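Conditioning for young rowers has changed markedly at the Wonis Rowing Center, where 151 juniors now follow a supervised off-season plan. Strength sessions end in July, before racing begins.

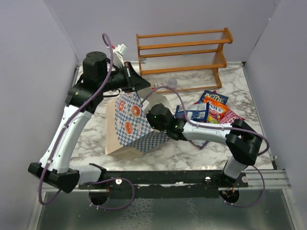
Two robot arms at a paper bag on a marble-patterned tabletop.

The plan limits heavy lifting to two days a week and gives the remaining time to steady work on the water. 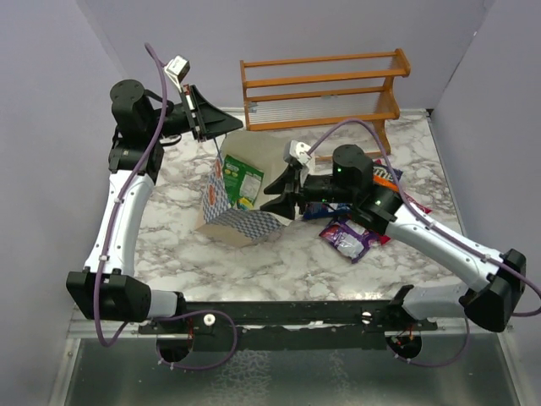 Niall Nisbet would prefer a third day of lifting for the older crews, and has asked the center to review the limit.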